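4 Comparing fingers on the drawer task

4.1 Before you start

The drawer task is the third comparison in this guide. It is harder on the fingers than the block and cup tasks, as the target is small and stands well above the table. Allow a whole session for each finger set and do not mix sets in one log.

Views from the Ellard bench: wrist camera first, then two from the bench camera.
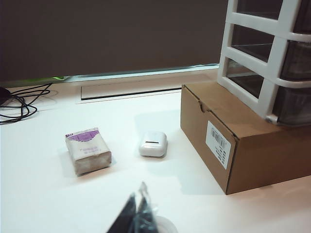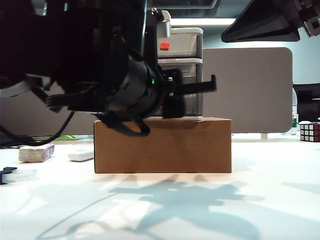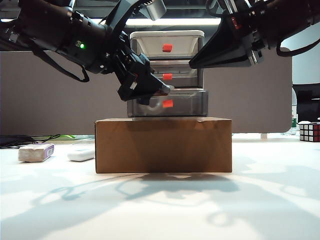

4.2 Laying out the bench

1. Clear the table in front of the carton. A few small items may stay at the side, but keep them where they are for the whole comparison.

2. Set the closed carton flat on the table, long side facing the bench camera. Put the drawer unit on top of it.

3. Push every drawer fully home.

4. Gather the arm cables behind the working area. Leave enough slack for the wrist to turn through its full range.

CAUTION: A cable loop hanging under the wrist can catch on the carton. Move each arm slowly to its lowest planned position and check the loops before running at normal speed.

4.3 Checking the wrist camera

1. Open the Kornisside viewer and select the arm you are testing.

2. Move the gripper to the start position. The fingertip should show at the bottom of the picture. If it covers the middle, loosen the bracket, tilt the camera up and tighten again.

3. The finger will be out of focus at this distance. Do not refocus on it. Focus on the drawer fronts.

4. Save the camera position. The port is 1322 unless your site has changed it.

Note: Do not compare finger sets if the camera has been moved between them. Repeat this section and start the count again.

4.4 Running the comparison

1. Fit the Flostau fingers and run the zero routine with the jaws closed.

2. Run 15 pulls on the middle drawer using one arm. Keep the other arm clear.

3. Run 15 pulls on the top drawer using the other arm.

4. Enter each pull as full, part or miss. A pull counts as full when the drawer opens far enough to reach inside.

5. Swap to the Ríos fingers and repeat steps 1 to 4.

If the drawer unit slides on the carton, stop. Put it back by hand with both arms paused, and enter that pull as a miss. Taping the unit down is allowed, but then it must be taped for both sets.

CAUTION: Keep hands off the table while either arm is enabled. With two arms over the same carton there is very little room between the grippers.

4.5 Reading the results

Compare the two sets drawer by drawer before adding the totals together. A set that does well on the middle drawer may do badly on the top one, where the wrist has to come in at a different angle.

In our own run of 10/09/2020 the Ríos set made 14 full pulls on the middle drawer and the Flostau set made two fewer. On the top drawer they came out level. Dalal Yammine ran both sets and logged most of the misses as the tip slipping off the handle. Your figures will differ if your pads are worn.

If both sets miss often on the same drawer, go back to 4.3 and check the camera before changing the grip force. Grip force settings are in section 5.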